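Eight months with the Distard finger kit

December 8, 2018

I've had a few emails asking whether I still use the Distard two-finger kit I mentioned in April, and whether it's worth the money. The short answer is yes for the fingers and the mount, no for the software that comes with it. The longer answer follows.

For anyone new, I have a small secondhand arm on a bench at home. I use it to sort and move small plastic parts, mostly for practice and partly for a little sideline I run selling organizer inserts. The arm came with a suction cup, which was fine for flat things and useless for everything else. I looked at two grippers, the Distard kit and the Vanderico G2. The Vanderico was $192 without fingers. The Distard was $125 with one set of fingers, a wrist camera bracket, a bag of screws and a cable. I bought the Distard from Drurnadow, who shipped it in a plain box with a printed packing list and nothing else. I had to go to their site for the manual.

What you get

The body is a black block with a motor in it and two sliding carriers on the front. The fingers bolt to the carriers. The screws are small and the heads are shallow, so use a good driver. I rounded one off on the first evening and had to drill it out. Drurnadow sent me four replacements for the cost of postage, which I thought was fair.

The camera bracket puts a small camera at the wrist looking out along the fingers. You supply the camera. Mine is an old board camera I already had, and it fit after I opened up one of the slots with a file. The view is good. You always have the fingertips in the picture, so when something goes wrong you can see how it went wrong.

Fitting took me one evening, and then most of the next one because I had routed the cable on the wrong side of the wrist. The manual shows the cable on the left. On my arm it has to go on the right or it catches at full rotation. If your arm is one of the older Ostrowski models, check this before you tie anything down.

The fingers

These are the best part of the kit. They close straight, and after eight months they still do. I check them the same way each time I power up: close with nothing between them, look at the seam, open again. If the seam is even from the block up to the tip, I start work. If it isn't, I back off the finger screws, close the gripper lightly, and tighten the screws again with the fingers touching.

The finish is not as tough as the shop page says. It's a matte black and it marks easily. I drive the tips into the table more often than I should, and I slide them along the edges of trays. None of it has changed how they grip.

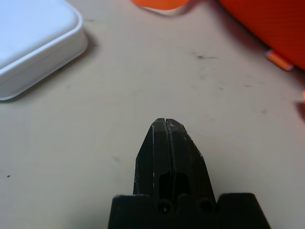 Wear and marks

The scuffs are mostly on the beveled edges near the tip, with one short white scratch on the left finger. I was worried when the first ones showed up, but they're cosmetic as far as I can tell. My table has picked up plenty of smudges too, and I've stopped wiping it down between jobs.

The blunt tip takes some getting used to. It's good for nudging a part into a better position before you pick it up, and it doesn't dig into soft plastic. It's less good for thin things lying flat. Washers are hopeless. Small caps and pegs are fine if you come in across the short side. If you come in along the length they roll away, and then you have to find them again.

Grip force

There are three settings and I only use the lowest two. The high one bent a thin tray lid on the first try. The low one will hold most printed parts without leaving a line. I'd have liked a finer adjustment between low and medium, and the Vanderico does have that, so if you handle a lot of fragile things it may be worth the difference.

I ran a simple test in the summer: the same plastic block, picked up from one marked spot and put down on another, 40 times on the low setting. It dropped two. On medium it dropped none. That is good enough for me.

The software

It's poor. The installer wanted an account, the account page wouldn't load for two days, and when I finally got in, the program froze every time I unplugged the cable. The open and close commands are listed at the back of the manual, so I ended up writing my own short script and have not opened their program since. If you aren't comfortable doing that, I would think hard before buying.

Lwazi Sithole wrote to me after the April post with a tip that helped a lot. He adds a short pause after the close command, before the arm lifts. The gripper reports that it's closed slightly before it has finished squeezing -- I had been lifting too early and blaming the fingers.

Support

I wrote to Distard twice. The first answer took nine days and was a link to the manual. The second came the next day and was useful, with a drawing of the mounting block and the hole spacing so I could make my own fingers. I haven't made them yet. A longer, thinner pair is on the list for the winter, mainly for the washers.

Would I buy it again

At $125, yes. Spare fingers are sold as a pair and I'd add one to the order so you only pay shipping once. Skip the extended cable. The standard one is long enough for any bench arm I've seen, and the long one is stiffer and pulls on the wrist.

If you have the kit on a different arm and had to change the cable side, leave a comment with the model and I'll add it to this post.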